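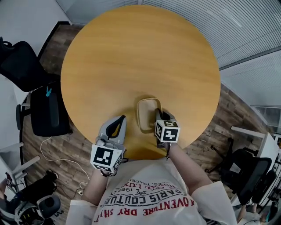
The packing hall at Isport has been short of hands for as long as most of us have worked there, and the money from the Lanen fund was meant to help us find out whether a robot could take over the dullest part of the job without making things worse for the people who do the rest. Since November we have mostly been teaching it, and the teaching is slow, patient work. You sit down with a gripper in each hand, a marker cube attached to each one, and you do the task the way you would like the robot to do it. A small wooden tray near the front of a round table is all the stage you need, with the right gripper reaching into it and the left one waiting just in front. Then you do it again, and then again, and after a while you start to notice how you pick things up at home too.

As of 16/02/2018 we have 2,051 recordings that Ville Lappalainen is happy to keep. He throws out more than I would, and we have had a few lively talks over coffee about what counts as a good one, but it is his call and the later results have been better for it.

The part I most wanted to write to you about is the people. In our application we promised that the teaching would be done by the packers themselves, in paid hours, and we have kept to that. Impi Aaltonen and Kalevi Rautiainen were the first to sign up. Impi took to it right away and now trains the others. Kalevi had sore thumbs after the first week - the squeeze is stiffer than it looks - and we cut the sessions down to two hours with a proper break in the middle. He is back at it and has asked for more turns, so I think the shorter sessions are here to stay.

Not everyone is so keen, and I would rather you heard that from me. Several people on the evening shift asked me straight out whether they were teaching their own replacement. I told them what we told you: no one loses hours during the project, and anything after that has to be agreed with the staff first. Brynhildur Þorgeirsson came over from Hyvönen for an afternoon to talk about how the same change went in her own packing team, including the bits that went badly (the first rota they tried left the older packers with all the heavy lifting). That did more good than any of my emails, and we have asked her back.

On the practical side, we are two weeks behind. The move of the trial line to Pavham took longer than we hoped, as the power there had to be looked at before we could plug anything in. We also spent 700 euros that was set aside for travel on softer wrist straps and spare finger pads, and I hope you will be able to approve that change after the fact. The receipts are with the budget sheet.

Next up is the first run on the line itself, with Impi standing by and the robot going as slowly as she likes. You would be very welcome to come and watch, and if you let me know beforehand I will make sure there is cake.

Merja Koskela
Project lead, Isport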